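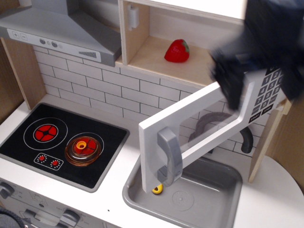
3 min read

Home Notebook Parts Bench log About

July 2019
by the bench 2 notebook keeper

Microwave door again. Strawberry on the shelf, door open, lid on the right burner. Same layout we've been using for the Lodhi task list, still the best cheap test of "can it do a kitchen chore" that I know of. Everything is light, everything slides, hinges are sloppy. Real kitchens are heavier but they're sloppy too.

Task list for this round:
- door open from closed
- strawberry in, strawberry out
- door shut until the catch holds
- lid off burner, lid into sink

Ran 20 of each with the Oto controller, then 15 of the door ones over again with the Stallix grip settings. Numbers are in the shared sheet, don't copy them from here, I wrote some of them down twice.

Door open: decent. The curved handle is chunky and it sticks out, so one finger goes behind and the arm just drags. Fails when it comes in too steep and pinches the bar crosswise, then the whole kitchen walks forward on the table. Clamped the base after the first few. Should have been clamped since March, there's a note from me saying so.

Door shut: worse than open, which I did not expect. Pushing on the white border is fine for most of the swing, then the last bit needs a real shove and the controller reads the catch as a collision and backs off. Door bounces open a finger width. Raised the force limit, better. Raised it again, knocked the strawberry over inside. Put it back to the middle value.

Strawberry out: the one everybody wants to see and the one I trust least. It lies on its side toward the back wall, it's glossy, and the fingers have to get past the door first. If the door isn't all the way open the wrist clips the keypad end. Planner thinks the door is thinner than it is, or thinks the window is a hole. I suspect the window. Depth goes straight through clear plastic, so the frame shows up and the middle doesn't. Tried masking the door as a solid slab by hand and the clipping mostly stopped. That's cheating for a household but fine for a Friday-demo kind of thing.

Same trouble with the lid, it's see-through too. The knob comes up OK (yellow-orange, sits up off the lid) and grasping by the knob works. Never let it try for the rim. Dropping it in the sink is fine, dropping it FLAT in the sink is not.

Time per chore, roughly 30 seconds when nothing goes wrong. A kid does the strawberry in two. Endeck keeps asking if we're ready for the parts-tray job on their shop floor and my answer is: trays yes, anything with a door no. A tray doesn't move when you miss it. A door moves, and then your map is old, and the arm goes on working from the old map.

Run 91 is worth replaying. Door swung back partway by itself while the arm was reaching in. It stopped, waited, re-planned, pushed the door out of the way with the outside of one finger and carried on. First time I've seen it do that without a restart. Could not get it to do it agian.

Are we there on chores? For put-this-in-that, near enough, if a person sets up the room. For open, look, decide, fetch, close, no. Most of my afternoon was resetting toys by hand, so count that as my chore and not the robot's.

To do
- door model with real thickness, window filled in
- re-map after every door contact
- matte tape on half the window, see if depth picks it up
- finger pads, left one feels slick
- ask Stallix side if thier grip settings assume dry rubber
- move strawberry start to the front of the shelf for one set, back for the next
- wipe the counter

Left arm powered down, Oto still logged in on the bench machine, don't close the window.

Last updated: same day, evening, after the force limit change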